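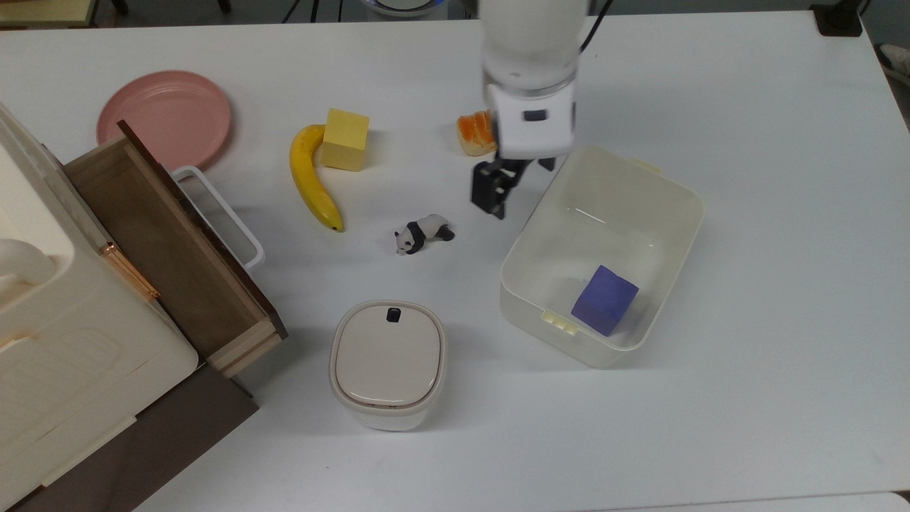
Support relations have been the weakest part of Kadent for as long as I have been working on it. Kadent is the task planner I run on top of the arm, and it takes its preconditions from a small set of predicates: in(a, b), on(a, b), clear(a), open(a), reachable(a). The old estimator, which lives in Gandia along with the rest of the perception code, filled in on(a, b) by comparing bounding boxes. If the bottom of one box was near the top of another and their footprints overlapped, the relation was true. The yellow cube against the banana is the case that breaks this. A curved object has a box that is mostly air, so the cube gets classified as on the banana, beside it or partly inside it, depending on which way the banana is turned. The purple cube in the bin is an easier relation in principle, but it comes with its own problem, covered further down.

This matters because clear(banana) gates the grasp. If the planner thinks the cube is on the banana, it inserts a cube move first. If it thinks the cube is beside the banana, it goes straight for the banana and leaves the result to contact physics. Both plans are legal. They differ in how many objects have to be localized again afterwards, and the second plan was being chosen for reasons that had nothing to do with cost. Over successive updates of a static table the predicate would flip, Kadent would invalidate its plan, and the arm would hold position while a new one was computed.

The first attempt at a fix was hysteresis. I required a relation to persist for several updates before it could change. That cut the replans but added latency everywhere, including in places where a relation really had changed, such as after a release. I took it out in May.

The current version drops the boxes. Each tracked object carries a coarse mesh, and Gandia computes the closest pair of points between neighboring meshes together with the contact normal. Any pair closer than 7 mm is treated as a candidate contact. The normal then decides the label. Close to vertical means on, close to horizontal means against, and anything between is leaning. Leaning is a new predicate, and adding it was the change that helped most. It does not satisfy clear, so the planner has to deal with the supported object, but it also does not satisfy on, so the planner can't assume a stable stack and put something else on top.

The cost is in the distance queries. With the full table in view an update takes about 80 ms on one core, which is too slow for the control loop and was never meant to be in it. The trajectory controller keeps running on the last committed plan. Predicates are published asynchronously, and Kadent only reads them at action boundaries. I had previously let it read them in the middle of an action, which seemed like a good idea and produced most of the stalls I used to blame on perception.

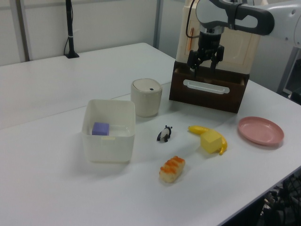

Side view, gripper over the brown box. Purple cube in the bin, yellow cube on the banana.

Containment is handled separately. For in(a, b) each container has an interior volume defined in its model file, and the test is whether the object's centroid is inside that volume and below the rim plane. The translucent bin is the hard one. Depth on its walls is unreliable, and the returns that do come back can land inside the wall, behind it or on whatever is past it. An object near the wall inherits some of that noise. Gandia used to fit the bin and its contents jointly, and the fit would sometimes push the cube out through the side.

I now fit the bin from the color image only, using the rim outline and the table plane, and mask its walls before fitting anything inside. The bin pose is a bit worse this way. It doesn't matter much, as the interior volume has slack in it and the place action aims for the middle. The brown box goes through the same code path even though it is opaque and would do fine on depth. Two container pipelines would be one more than I want to maintain.

The panda is a separate annoyance. Standing and lying on its side are different enough that the pose tracker will not move from one to the other by itself, so the estimator restarts it from 2 initial orientations and keeps the lower residual. Black parts return poor depth, and the residual is therefore computed on silhouette. This works but I don't like it, and a proper set of stable resting poses generated from the mesh would be the better answer.

On the gripper side, Handska needed one change. The driver reported a grasp as complete when the fingers stopped moving, and Kadent took that as permission to assert holding(a). A foam cube compresses, so the fingers slow down gradually and the report comes late. I replaced the velocity threshold with a short window over the position readings, sampled at 30 Hz, and set the window per object class. Rigid objects keep the old behavior.

Testing is all by replay. Papadopoulos, the log player, now stores the candidate contacts next to the labels, so a changed angle threshold can be checked against old sessions without running the arm. It also draws the normals, and that is how I found that the banana mesh had been exported with its faces inverted – every contact on it had been pointing the wrong way.

Still open: leaning relations that involve more than two objects. The pairwise test labels each contact correctly and says nothing about what happens when the middle object is removed. At present Kadent clears them in order of height. I have a branch that does a small static stability check instead, but it is slow and it disagrees with the height ordering on layouts where I can't say which one is right. The branch stays unmerged until I have more logs with foam on curved objects.

September 2020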